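4. The box that was only there for the time being

4.1 Arrival and promotion

Few of the boxes in our sample were ever chosen. The baskets had been chosen, sometimes at length, and in Gremau one household could still recite the reasons for preferring seagrass to felt. The cardboard boxes had simply come into the house around something else, been emptied, and not left. When we asked what a given box was for, the most common first answer was that it was on its way out. It would then be pointed out, usually by another member of the family, that it had been on its way out when the clocks changed.

We collected tidying diaries from 32 households in Gremau and Bresitz over 16 weeks, which gave us 538 entries in which a floor was cleared of small items. Entries were brief. Many ran to a single line and a few consisted of a sigh written out phonetically, which we have coded as "completed, with reservations". The instructions asked people to record what was picked up, where it went and whether it was expected to stay there. The third question turned out to be the awkward one, and several diarists left it blank until we reminded them, and after that filled it in with what we can only call sarcasm.

The term we use for what happens to the boxes is promotion. A box is promoted when somebody puts into it a thing it did not arrive with. There is seldom any ceremony. In most accounts the person had an armful of something, the shelf was upstairs and the box was nearer. From then on the box had a job, and attempts to flatten it were met with the question of where everything was supposed to go.

4.2 The matter of the flaps

We had expected to say a good deal about size and rather little about flaps. The diaries corrected us. A box with its flaps on is still packaging. It can be closed, taped, stacked, labelled "misc." and carried to the cellar, where it will outlive the people who labelled it. Once the flaps have gone it can do none of that with dignity, but it can be filled from standing height by a person who isn't really looking. Households in both towns treated the removal of flaps as the point of no return, though they disagreed about method. Gremau favoured scissors. Bresitz favoured tearing, and the rims in Bresitz looked like it.

Figure 1 is of the open-topped, flapless kind, set lengthwise on a floor, with wrapped sweets lying in front of it. The cardboard is creased and the rim a little torn. The printing on the side, black characters and the name KUPOH, is the sort of thing that stops being read within a day or so of the box entering a room. One diarist used the lettering on her own box to tell the children which side was the front, and reported that this had helped for about as long as it took to say it.

Shape matters as well, although less than the manufacturers of storage would like. Long, low boxes collected flat and shiny things: sweets, sachets, stickers, the small packets that come free with larger packets. Tall boxes collected whatever had been dropped into them from a distance and were not, on the whole, ever emptied on purpose. The sides of a box without flaps tend to lose their conviction over time and bow one way or the other. We found no household that regarded this as grounds for retirement.

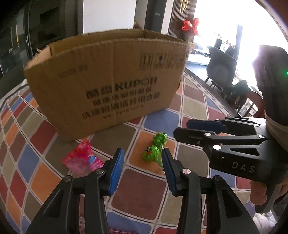
Sweets deserve separate treatment, and in most houses they received it. Almost every other class of small item could be left on the floor overnight with no consequence beyond a remark at breakfast. Sweets could not. They were trodden on, found by the dog, or claimed by a child who had shown no interest in them until a sibling bent down. Entries involving sweets were therefore among the quickest in the corpus and also the least orderly, in that the picking up was regularly interrupted by eating. We did not ask participants to record how much of a clearance was achieved by this route. Some volunteered it.

The wrappers complicated our coding. A full wrapper is a sweet and goes in the box; an empty one is rubbish and goes in the bin; and from any normal height the two look much the same, especially if the paper has been twisted back into shape by someone with a sense of humour. We settled on coding by destination. If it went in the box it was a sweet, and if it was later taken out of the box with an expression of disappointment it was recoded. This is not elegant, but it was at least consistent between the two coders, who agreed on little else that September.

4.3 Box or bowl

In Bresitz a number of families kept a proper bowl for sweets, on a table, with a lid. We had assumed that the bowl would take custom from the box. The diaries suggest that the two divided the work instead. The bowl held the sweets that visitors were meant to see, and the box held the ones people wanted. Where the bowl was full, the overflow went to the box; where the bowl was empty, it was not refilled from the box, and the suggestion that it might be was treated as faintly aggressive.

The Baumgart scale, which we used to rate how settled an object is in its place, does badly here. It assumes that people know whether a thing lives somewhere or is merely resting there. For a promoted box the honest score is both, and the form has only the one column. We entered the lower value throughout and marked the cases with an asterisk. The Mavach variant allows for a second opinion from another member of the household, and we would use it next time, with more patience and a longer form.

4.4 Retirement

Only 4 of the boxes were thrown away during the study. Two had got wet. One was replaced by a plastic crate with handles, which was admired, and which within the fortnight was holding a smaller cardboard box. The last was flattened by a visiting grandparent who believed she was being useful, and the diary for that household shows a gap of several days, followed by an entry recording the arrival of a parcel and the immediate promotion of its box. What had been in the parcel is not recorded.

We return in Section 5 to the baskets, which were mostly full of other baskets.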